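Table condiments

Table condiments are seasonings kept in their own bottles, jars or bags and set out on or beside the dining table, so that each person can change the taste of the food after it is cooked. The term usually covers salt, soy sauce, vinegar, chilli sauces, oils and ground spices. In many homes the same containers serve for cooking and for eating, and they travel several times a day between the worktop and the table.

Arrangement

In small households the condiments commonly stand in a row at the far edge of the table, where they do not disturb the bowls. Tall bottles are placed at the back and low jars in front. Salt is often kept in the bag in which it was sold, folded at the top or closed with a clip. Chiyo Ueda, in her study of eating corners in small flats, calls this row "the fence" and notes that it is seldom put away between meals. She visited 80 homes for the study, all of them with a kitchen and table in one room.
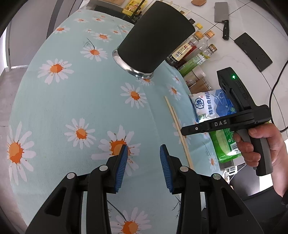

Condiment bottles, a bag of refined salt and a pair of chopsticks on a daisy-print tablecloth.

The tablecloth has a practical part in this arrangement. Dark sauces leave rings under the bottles, and a patterned cloth hides small stains better than a plain one. Cloths with a wipeable surface are preferred by many families. Others put the bottles on a tray, which can be lifted in one movement when the table is needed for preparing food.

Storage

Soy sauce and vinegar keep well at room temperature for some weeks after opening, although many producers advise a cool place for soy sauce. Salt takes up moisture from the air and forms lumps, especially near a stove. Ground spices lose their smell in light and heat, and for this reason a jar with a tight lid is recommended.

Trays and racks

Racks made for condiments are sold in one or two levels. The Plosard rack, designed by Lizelle Gumede for the firm Linder, has 2 levels and a raised border of 20 mm to stop the bottles from sliding.

See also: Cruet; Chopstick rest; Tablecloth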